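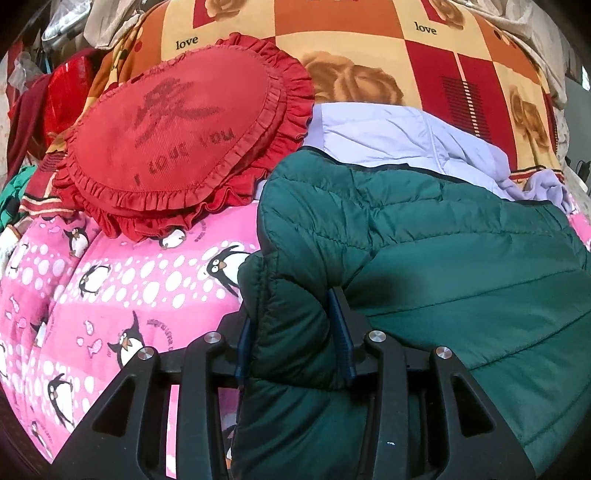

Gripper tool is built and in use, second version, printed in the shared shop over the month. First version (three printed fingers, one servo) is in the scrap bin, too stiff for anything soft. The hand-held one is black plastic with cutouts to save weight, two linked arms, screws at the pivots, blue finger pads with ridges on the inside. Soft goods are the main job now. Puffer jackets are the ones we like best for practice, the padding bunches up between the fingers and there's plenty to squeeze. Flat smooth cloth is harder, the pads slide.

Spending. 2630 of the Teltum money gone so far, mostly filament, bearings and the new controller board. 666 left in the parts line. Would like to move that to pads, if thats ok with you. Need an answer before June, the supplier is slow.

Done since last report:
Linkage redrawn, both arms now print from one file
Pads switched to a softer mix, 3 batches tried, third one kept
Bench mount for the Pidell arm drilled and bolted down
Wiring diagram, finally

Not done:
Putting the gripper on the arm. Adapter plate came back from Cabral with the holes off by a hair, redoing it ourselves on the drill press.
Grip force numbers. Load cell reads fine on the bench, drifts once its in the handle. Probably the cable.
Write-up for the Drimura build page, half a draft.

Problems. Pivot screws back out after long sessions, threadlock helps but it gets on the plastic and I dont trust it there. Going to try lock nuts. Shop printer was down for 3 days, nozzle clog, cost us the spare set of arms.

Next: adapter plate, lock nuts, then first powered grabs with the same kind of clothes and blankets. Receipts go over in a seperate message tonight.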